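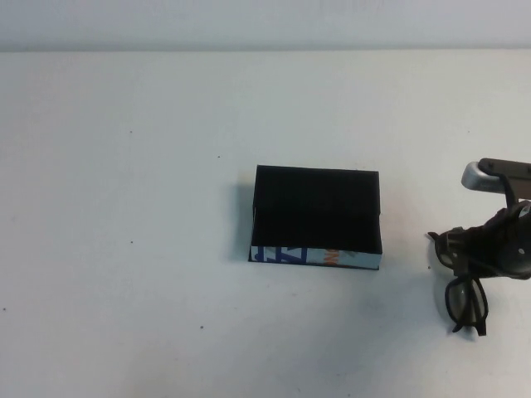

Fig. 1. Shallow open-topped box, black inside, with a printed front panel, on a white tabletop.

Packaging Basics, Unit 4: The Shallow Open Box
Course handout. Revised 2024-05-27

4.1 Scope

This unit covers small rectangular boxes whose depth is well below their width and length, used without a lid or with the lid removed. Typical uses are counter display, parts sorting, and the lower half of a two-piece set. Tall cartons, sleeves, and corrugated shippers are treated in Units 5 and 6.

Read the unit before the bench session. Bring a steel rule, a pencil, and the blank data sheet from the back of the course packet.

4.2 Terms

Base. The panel on which the box stands. All other panels are named in relation to it.

Wall. Any upright panel. A shallow box has four: front, back, left, right. The front wall is the one meant to face the buyer or user. If no wall carries print, either long wall may be named the front, but the choice must be written on the data sheet and kept.

Rim. The top edge of the walls taken together. A rim may be a raw cut edge, a folded edge, or a wrapped edge.

Step. A visible change of level between the rim and the inner wall. It can come from a folded-in flap, a liner, or a second layer of board that stops short of the top.

Footprint. The outline of the base on the table. It is given as length by width, with length always the longer figure.

Depth. The distance from the inside of the base to the rim, measured inside. Height is measured outside, from the table to the rim. The two differ by the thickness of the base and are often confused in orders.

Finish. The surface the user sees, whether paper wrap, ink, coating, or film. The finish says little about the board under it.

4.3 Orientation

Place the box with the long side running left to right and the front wall toward you, as in Fig. 1. All drawings in this course use that position. A box drawn with the short side forward is marked as turned, with an arrow pointing to the front wall.

Left and right are the viewer's left and right. Older Hirnar drawings used the left and right of the box itself, looking out from the back wall. Several of those sheets are still in the file cabinet. Check the title block before copying any dimension from them.

4.4 Dark interiors

A black interior hides scuffs, glue marks, and small differences in board color. It also hides defects that the inspector needs to find. From a normal standing position the base and walls tend to merge into one dark shape, and the back wall is often the only inner surface that catches enough light to be read separately. In Fig. 1 the inner walls are slightly lighter than the rest, most clearly along the back.

For inspection, use a low side light and turn the box a quarter turn at a time. Look at these points in order:

1. Inside corners, for gaps and lifted wrap.
2. The line where each wall meets the base.
3. The rim, for bare board showing through the finish.
4. Any step, for even width along its full length.

Do not press on the base to flatten it before the first reading. Record it as found.

A black finish can be made in three common ways: a dyed paper wrap, a printed flood of ink, or board that is colored all the way through. The cut edge separates the third from the other two. A dyed wrap and an ink flood are harder to tell apart by eye and should be entered as "black finish, type not determined" unless the order sheet is at hand.

4.5 The printed front panel

The front wall of a shallow box is a narrow strip. Its proportions set limits on the artwork. Full logos seldom fit at a useful size, so designers either reduce them or let them run off the panel. Large letters that run off the edge become shapes. They keep their color and direction but may no longer be readable as words.

The box in Fig. 1 has a pale blue-white panel with bold blue letter-like shapes toward the left and a small patch of orange text toward the middle-right. The right part of the panel is mostly pale. The contrast with the black top is strong, and the panel reads first from the front even though it takes up less of the view than the interior.

Rules used in this course for strip artwork:

a. Text that must be read is kept clear of all four edges of the panel by at least the thickness of the board plus the stated folding allowance.

b. Shapes that may be cropped are drawn past the edge. They are never stopped exactly on it. A shape that ends on the fold will show a hairline of base color whenever the fold drifts.

c. One accent color is enough for a strip. The accent should not be the color of the largest shapes.

d. Small text is set in one color, without a screen or tint, and is checked on a printed proof at full size. A screen proof does not count.

e. Where a dark finish meets a pale panel, the join is placed on a fold or covered by a dark edge line. A join on the flat of the wall shows every error in placement.

Reading a panel for the data sheet is a separate task from judging it. Write only the characters that can be read in full. For partial letters, enter the color and general direction of the strokes (upright, diagonal, curved). Do not complete a word from memory or from knowledge of the brand. In the last Vitska exercise, 11 sheets were returned because a product name had been filled in from a guess.

4.6 Material notes

Thin-walled boxes of this type are commonly made of one of the following.

Folding boxboard. A single sheet, scored and folded. Light, fast to make, and shipped flat. The walls bow outward under load.

Rigid board with wrap. Thicker board cut and cornered, then covered with paper. Holds its shape well. Ships assembled and takes up space in storage.

Molded pulp. Rounded inside corners and a sloped wall. Takes print poorly unless a separate band is added.

Sheet plastic. Clean edges, thin wall, high gloss unless textured.

A box covered all over by its finish should not be assigned to a group by sight. From a view such as Fig. 1, "cardboard or similar thin material" is as far as the entry should go. Confirm at the bench by looking at a cut edge, or by weight against a known sample of the same size.

4.7 Measuring procedure

Work on a plain, flat, light-colored surface. A white matte top is preferred. Gloss tops throw reflections onto the lower edge of the wall and make the base line hard to see.

Step 1. Set the box in the standard position.
Step 2. Measure the footprint along the front and left walls, at table level.
Step 3. Measure again at the rim. Enter both sets. A difference means the walls lean or bow.
Step 4. Measure the outside height at each of the four corners.
Step 5. Measure the inside depth at the center of the base and near one corner.
Step 6. Measure the printed panel by itself, edge to edge, without the border line if there is one. Note the border separately.
Step 7. Sketch any step at the rim, with its side marked.

Dimensions are entered in millimeters, whole numbers only. If a reading falls between two marks, take the larger for outside dimensions and the smaller for inside dimensions. This keeps the box from being specified too large for its shelf or too small for its contents.

Shadows are a common source of error in footprint readings taken from above. A soft shadow beside a dark wall can look like part of the box. Keep the rule in contact with the wall and read from the edge by touch.

4.8 Order quantities and the choice of print

The Pedutine price sheet used in this course has two breaks, at 800 and 2,000 pieces. Below the first break, a printed label applied to a stock black box is normally cheaper than printing the wrap. Between the two breaks the costs are close, and the decision usually rests on how much label misplacement the customer will accept. Above the second break, print the wrap.

The January edition of the sheet lists label application per box. The Bárány sheet lists it per hour. Convert before comparing, and show the conversion in your answer.

4.9 Exercises

1. Draw the box in Fig. 1 in the standard position. Label the front wall, rim, base, and the side on which a step can be seen. Do not add dimensions.

2. Write a data sheet entry for the front panel of the same box, following 4.5.

3. A customer wants the large shapes on a strip panel to wrap around the right corner onto the side wall. List the changes needed to the artwork and to the fold tolerance.

4. Measure one box from the sample shelf by the procedure in 4.7. Repeat with the box turned half around. Explain any difference greater than one millimeter.

Hand in exercises 1 to 3 on paper. Exercise 4 is checked at the bench. Return sample boxes to the shelf with the open side up and the shelf tag facing out.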